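Ticket: Drehteller läuft ungleichmäßig, Karten verziehen sich auf dem Tisch
Gemeldet von: Ludivine Le Goff
Bearbeitet von: Helmut Baumgart
Eröffnet: 23.09.2019
Status: gelöst, ein Punkt offen
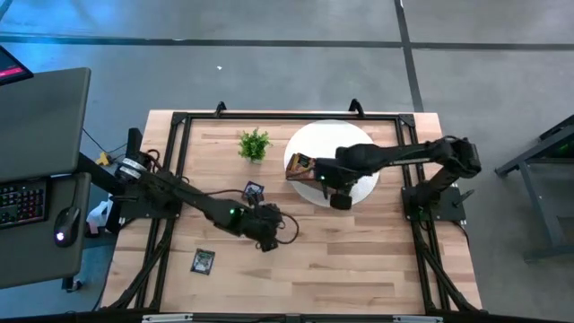 Der weiße Drehteller (Modell Botura) bleibt bei jeder Umdrehung kurz hängen, immer an derselben Stelle. Ohne Last fällt es kaum auf. Sobald eine Schachtel am Rand steht, ruckt er und die Schachtel verrutscht. Außerdem sind zwei Sammelkarten nicht mehr plan. Sie liegen seit August offen auf der Holzplatte.

Tisch: Orkovby, Platte aus verleimten hellen Holzstreifen, zuletzt im August geölt.
Topfpflanze: steht links vom Drehteller auf derselben Platte.

Eintrag 1, Baumgart
Teller abgenommen und Unterseite angesehen. Im Lagerring saßen Fasern und ein Krümel Blumenerde. Mit trockenem Pinsel entfernt, danach mit einem fusselfreien Tuch nachgewischt. Kein Öl verwendet, laut Beilage ist das Lager wartungsfrei. Teller wieder aufgesetzt. Er läuft leichter, hängt aber weiterhin an einer Stelle.

Eintrag 2, Baumgart
Wasserwaage aufgelegt. Die Platte fällt nach hinten um 2 mm ab. Beide hinteren Füße nachgestellt, danach noch einmal in beiden Richtungen gemessen. Jetzt gerade. Test mit Schachtel am Rand: 30 Umdrehungen von Hand, kein Ruckeln mehr. Offenbar kam beides zusammen, Schmutz im Lager und der schiefe Stand.

Rückfrage Le Goff
Bei mir hängt er auch nicht mehr. Die Schachtel rutscht aber noch, wenn man schnell anhält. Ist das normal?

Antwort Baumgart
Ja, die Oberfläche ist glatt. Ich habe eine dünne Antirutschmatte (Lomholm) bestellt, die wird rund zugeschnitten und auf den Teller gelegt. Bis dahin die Schachtel bitte weiter zur Mitte stellen.

Eintrag 3, Baumgart, zu den Karten
Beide Karten wölben sich an den kurzen Seiten nach oben. Flecken habe ich auf den Rückseiten nicht gefunden, Öl aus der Platte schließe ich deshalb aus. Das Hygrometer neben der Pflanze zeigte nach dem Gießen 85 %, am anderen Tischende deutlich weniger. Karten zwischen Löschpapier gelegt und mit einem Buch beschwert. Nach zwei Tagen liegt die grüne Karte wieder flach, die blau-violette hat noch eine leichte Wölbung.

Maßnahmen:
Pflanze zum Gießen vom Tisch nehmen und erst zurückstellen, wenn der Topf abgetropft ist.
Karten nach Gebrauch in Hüllen stecken (Han, Schublade links).
Lager des Drehtellers alle paar Wochen auspinseln.
Nach dem Verrücken des Tisches die Wasserwaage auflegen.

Rückmeldung Le Goff
Hüllen gefunden, passen. Die blaue Karte lasse ich noch im Buch.

Offen: Matte zuschneiden, sobald geliefert. Das Ticket bleibt dafür bei Baumgart.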